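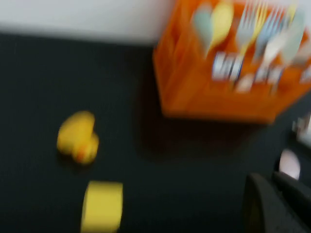
Orange caddy, dark table, pale wall.

Moving into a smaller kitchen

September 23, 2020

So we've been in Mitville for more than 20 days now and I still reach for the light switch on the wrong side of the door. Every single time! My hand just pats the wall like it's looking for its glasses.

The old kitchen had a pantry you could walk into and close the door behind you (I did this sometimes, with crackers). The new one has four drawers, and one of those sticks. I knew it was small when we signed, but I'd only seen it with nothing in it, and everything looks fine with nothing in it.

I'd been putting off the sorting for weeks, and then Sille Bjarnason came over to help and started asking me when I'd last used things. The waffle iron? Um. The fish kettle my aunt gave me? Never, I don't even like poached fish. She had a box filled before I'd finished my coffee. I did sneak the waffle iron back out when she went to the bathroom, and I've made waffles twice since, so there.

What I couldn't part with was the bowls. I have seven mixing bowls and they don't nest, they're all from different places, and the biggest one came from a yard sale in Stalum on a day it rained so hard the man selling it was sitting in his car with the window down an inch. I passed the money through the gap. You can't give away a bowl like that.

Forks and spoons and all the long stuff used to live in a drawer as wide as my arms. I've gone over to keeping what I use every day out where I can grab it, and I like it a lot more than I thought I would. My mother would hate it. She believes that anything on a counter is a mess, and she's coming in two weeks, so I expect we'll be having that talk.

The stove is another story. It's electric, and I've cooked on gas my whole grown-up life. First week I burned rice, then onions, then rice again. Mogens Dalsgaard from downstairs told me to turn the burner off four minutes before I think I should and let the heat that's left finish the job. It works for rice. For eggs I'm still guessing, and breakfast has been kind of rubbery.

Anyway – there's a window over the sink, and in the morning you get the sun coming over the roofs across the street. The basil is already happier than it ever was at the old place. I've put the radio next to it and I do the dishes right after dinner now, like a person in a magazine, mostly because there's no room to leave them.

Next up is the drawer that sticks. I've tried soap on the runners and I've tried yelling. If you have a third idea, leave it in the comments, and if anyone wants a fish kettle it's still in the hall.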